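Rondham bench notebook: packing cell, station change notes
7/31/23

Print this entry | E-mail this entry
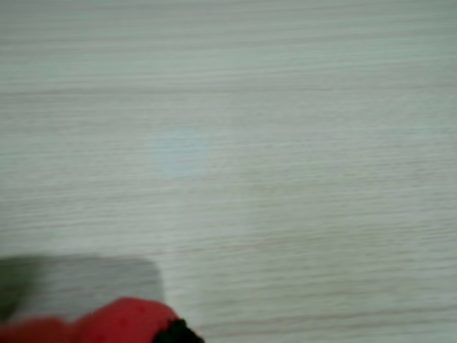 Bench top at the station, gripper at lower left, red section showing.

Status at the end of the first full run with the arm on the sorting bench. The people who used to sort at this bench now load trays, clear faults and check the output bins. This entry covers what that has done to the work, with the settings kept to the last section.

Run total 2,310 parts. Stops needing a person: 268. Most were missed picks on thin parts lying flat, where the pads closed and came up empty. A person clears one of these in a few seconds by turning the part on its edge, but has to leave the tray loading to do it. The stop counter does not record walking time, so the figure understates the interruption. Harnik cell software logs the stop and the restart separately. I have asked for both columns in the export.

Changes to the job as reported at handover:

- Less repeated reaching. Two sorters said shoulders were easier by the end of the shift. One said the neck was worse, from looking up at the status lamp. Lamp to be moved down to bench height.
- Pace is now set by the tray queue. Under hand sorting people slowed for awkward parts and made up time on easy ones. The arm does not, and the loader has to keep up with it. Queue limit raised from 3 trays to 4 to give some slack.
- Talk on the line has dropped. The loading position faces away from the packing table. Turning it round needs a longer air hose and nothing else, so it should be done.
- Fault clearing was falling to whoever was most confident with the pendant. That person got no loading done and was blamed for the queue. Rota now swaps loading and fault clearing at each break.
- Scratched parts. Hand sorters used to pull these without being asked and it was never on the job sheet. The arm passes them. They reached packing and were found there, late. Inspection added to the sheet as its own task, with time allowed for it.

The last point matters most for the Burkon line if it goes the same way. The original time study only covered moving parts from tray to bin. Anything else the sorters did was left out of the saving and has had to be put back. Suggest a shift of plain observation at Burkon before any figures are agreed.

Training: the short course covers start, stop and reset. It does not cover what to do when a part is half gripped, and people were hesitant, reasonably. Draft a one-page sheet, written with the sorters, and keep it at the bench.

Settings: approach speed left as supplied. Closing force down one step after marks on the softer parts. Fang pads still on trial, wear to be checked weekly. Bench top to be kept clear of tools while the arm is enabled.

Open: lamp, hose, Harnik export, pad wear log. Review the rota in December against the stop figures.

Comments (3) | Shares (4)

Recent entries
Burkon line: floor plan and hose runs
Fang pads, first fitting
Harnik export: column names
Tray queue limits, hand sorting baseline
Rondham shift handover sheet, revised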